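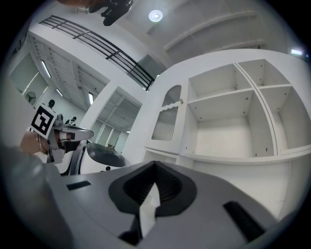 Two of the hand-held grippers out together, one with its square marker on top

Piltix hand-held gripper: frequently asked questions
Last updated Mon 1 March

Hello and welcome! We answer the same handful of emails most weeks (happily, I should add), so I've gathered the answers on one page. If yours is missing, write to us anyway, or come along to the Drota workshop on a build night and ask with a mug in your hand.

What is Piltix, in plain words?
It's a gripper you hold and squeeze yourself, with a camera on it that records what the fingers are doing. You do a small household job with it, over and over, and the recordings go toward teaching a robot arm to do the same job later. The drawings started out as the Guler gripper, which some of you will remember from the old mailing list, and we've been fiddling with them ever since.

Do I need a robot arm at home?
No, and most of our builders don't have one. You can make a gripper, collect recordings and share them with the group without ever owning an arm. The shared arm mount is called Ofori, and it takes the same fingers as the hand-held version, so whatever you learn about pads and springs carries straight over.

How long does a first build take?
Longer than you'd like, I'm afraid. Give yourself two weekends: one for printing and cleaning up the parts, one for putting it together and taking it apart again when you notice the spring is in backward. I have built more of these than I care to admit and I still put the spring in backward.

How wide does it open?
The fingers open to 74 mm. That's plenty for mugs, small boxes and most kitchen things, and not enough for a big mixing bowl, unless you pinch it by the rim. People do ask for a wider one, and we did try it over the winter, but the fingers bent sideways under load and we went back to the old length.

Why is there a black-and-white square on top?
It lets another camera work out where the gripper is and which way it's tilted. Print the square crisply, leave the white border on (please don't trim it off to make it look neater!) and glue it down flat. A bubble under one corner will give you wobbly tracking all evening, and you'll blame the software, as I did. Matte paper is kinder than glossy if you work under bright ceiling lights.

Can it hold thin or flat things?

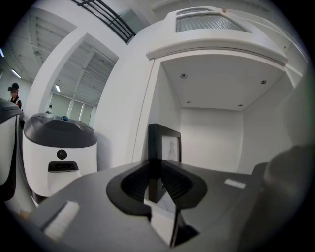

Flat objects are where the pads earn their keep, and also where most beginners get discouraged, so do stay with it for an evening or two before you decide your build is at fault. The trick is to bring both pads in evenly and let the fine ribs take hold, and to stop squeezing once they do. A small picture frame is a lovely thing to practice with: the black one with the pencil figure in it stands upright in the narrow gap between the pads, and an open cabinet compartment behind it makes a good target for placing. Start with something you wouldn't mind dropping, then move on to your grandmother's portrait when you feel brave. If a frame keeps twisting as you carry it, try taking hold a little nearer the middle of its edge, and check that one finger isn't sitting higher than the other.

My pads have gone slick. Have I ruined them?
Very likely not. Wipe them with a damp cloth, let them dry properly, and run an old soft toothbrush along the ribs. Hand cream is the usual culprit, and I say that as someone who gardens and gets through a lot of hand cream. If they're still slippery after that, print a fresh pair and keep the old ones for testing.

How many recordings should I make of one job?
We ask for 170 good ones before you move to a new job. It sounds like a mountain, but each is short, and with the radio on they go by faster than you'd think. The shared collection stood at 1867 recordings when I last updated this page, and I'd love to see 2000 by July. Leave the clumsy ones in if the job got done in the end, and note in the log where it went a bit sideways.

Does the room need to be tidy?
Only the bit you're working in. Clear the surface or shelf you're placing things on and don't fret about what's behind it. Do let other people in the room know you're recording, and ask before you start if they may end up in the background.

Can I use the workshop machines for my parts?
Yes, once you've done the short introduction. Bring your own filament if you're fussy about the color, and please write your name on anything you leave to print overnight. Unclaimed parts go in the swap box by the door, and the swap box is where my second-best gripper came from, so have a good rummage before you print anything at all.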